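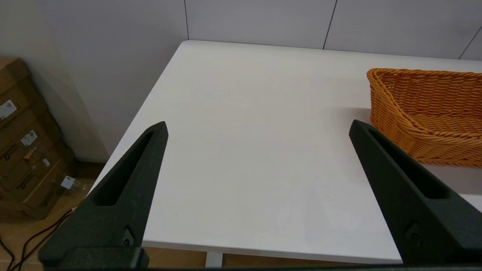
Chapter 4: What the Arm Costs, and What Everything Else Costs

11 min read

I bought my first robot arm off a quote that fit on one page. It had a price for the arm, a price for the controller and a line for shipping, and I signed it in January feeling pretty pleased with myself. By spring I'd bought a table, a second table (the first one wobbled), a stack of spare fingers, a box of cables and a lot of coffee for the electrician. So this chapter is the one I wish I'd had on my desk back then!

We'll start with the small stuff, partly because I like it and partly because students always skip it. Take the fingers. A gripper usually comes with a plain pair that suits almost no job, and you end up making or ordering your own. Long tapered ones with a blunt tip are handy for reaching over the rim of a basket, but a long finger also sticks out further and gets knocked more often. When Kirsten Overgaard was setting up the packing bench at Oltby, she put down $300 for fingers for the whole year and had spent it well before summer. She now budgets them the way you'd budget printer ink — as something you use up.

Then there's the table. You want it flat, steady and a dull color that doesn't throw glare back at a camera, and you want the legs out of the way of whatever has to roll underneath. Matte white is a common pick and it's the one I'd go for myself, though it shows every speck. Our second table cost $1,669 with delivery, and I remember the number so well because I had to explain it to Nadine Bataineh in purchasing, who had been told we were finished buying things.

The objects you plan to handle belong in the budget too. If the job is moving goods in and out of woven baskets, buy the baskets early, and buy extras from the same batch. A woven rim is bumpy, the ends may slope, and two baskets sold under one name can differ by enough to matter. Zakhar Symonenko taught me to keep 2 of everything sealed in a cupboard, with the order number written on the bag.

Floor space is the last of the quiet costs. Equipment arrives in cartons, the cartons have to sit somewhere while you check the contents, and cables need a route that isn't across a walkway. Ask your supplier how long you must keep the packaging for a return. Kwok wanted ours for the full trial period, and that was a whole corner of the room I had planned to put a desk in.

4.1 Building the first-year sheet

Let's put this into a form you can use. Our worked case is the Plindau bench, a single arm on a single table, with $4,000 set aside for everything apart from the arm and its controller. Copy the headings onto a sheet of your own before reading on: fingers, table, handled goods, cabling, storage, training time. Leave the amounts blank for now and start with the table, as its size decides how much cable you'll need.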